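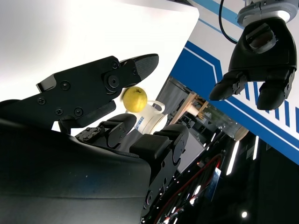

Ritholm lab teaches robot hands to feel for a slip

Last updated: Wednesday, 4:10 p.m.

The folks at Ritholm have been kind enough to share early results from Hiver, their method for helping a robot hand notice when its grip is going and tighten up in time. The hand practices on everyday things, from a small yellow-green apple to a mustard-orange knitted piece with a red braided loop, and there were 300 tries in all.

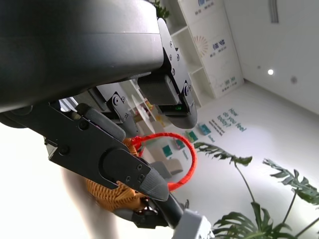

Of those, 291 ended with the object still held, and the team was especially happy that the method needed just two practice rounds per object where their older one, Grimshaw, took six. Soft things are still the hardest, they say, and more trials are planned at Stiltstead in September.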